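How to read a "worst places for women" ranking without being had

Every few months one of these lands in my inbox, usually from three different people in the same afternoon. A league table, a map in shades of red, a headline saying our area is fourth from bottom. I used to share them straight away (guilty!) and then feel a bit silly when somebody at a meeting asked where the numbers came from. So I've got myself into a routine, and a few of you asked me to write it down after the Botville evening. It takes me 36 minutes on a good day and you don't need any maths beyond percentages.

What you'll need

The report itself, a spreadsheet or a bit of squared paper, and a cup of something. I do mine in a plain spreadsheet with one row per measure. Rajeshwari Nair does hers on the backs of envelopes and gets the same answers, so please don't go buying software.

Step 1. Find the real report

The news story is no good for this. Scroll to the end of it, find the name of whoever did the study, and go and get the full thing. If it's a PDF, skip to the back, where the method usually lives in small type. If you can't find any method at all, email and ask. I've had lovely replies from researchers who were thrilled that someone had got that far!

Step 2. Write down what was measured

One line each. Pay, poverty, childcare costs, maternity care, seats on the council, whatever they've used. You'll often find that a table about "women's lives" is mostly a table about wages, with a couple of health figures bolted on. Wages matter enormously, but you want to know that before you stand up and say it's about everything.

Next to each line, put the year. This is where I get caught most. A report that came out last December can easily be using poverty figures from several years before, and if your area has had a big employer close since then, the picture on the ground could be a lot worse than the ranking says.
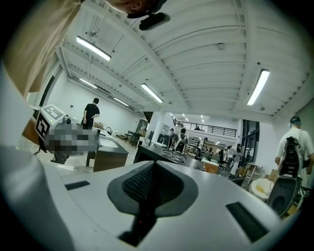 Step 3. Look at the gaps between places

Being fourth from bottom sounds dreadful, and it might be. But go and look at the actual scores. Sometimes the bottom ten are all within a whisker of each other and the order could shuffle with one new survey. Other times there's a great cliff, and your area is at the foot of it — that's the thing to shout about.

Check the sample size while you're there. If a survey spoke to 800 women across the whole country, the number living in your county will be tiny, and I wouldn't hang a campaign on it.

Step 4. Pick 2 numbers and leave the rest

I know, I know, you'll want all of them. Karabo Kruger talked me out of this years ago after I read eleven statistics aloud to a room of very patient people. Choose one that shows the size of the problem and one that a local decision could shift, such as the minimum wage paid by council contractors or the hours of a clinic. Say each in ordinary words. "One in five" goes down much better than "20.1 per cent".

Step 5. Write your letter

Keep it to 4 paragraphs: who you are, what the figures say, what you'd like done, and a question that needs a proper answer. Put the source and the year in brackets after each figure. Ask for a reply by a particular date, and put that date in your own diary too, as I forget every single time.

If you get a reply saying the ranking is "flawed", ask which measure they dispute and what figure they'd use in its place. Siyabonga Xaba tried this with his councillor and got a much longer second letter, with a table attached, which he's still working through.

Last updated April 7, 2026, with the bit about sample sizes added to Step 3. Thanks to Kamonchanok Sitthichai for nagging me about it.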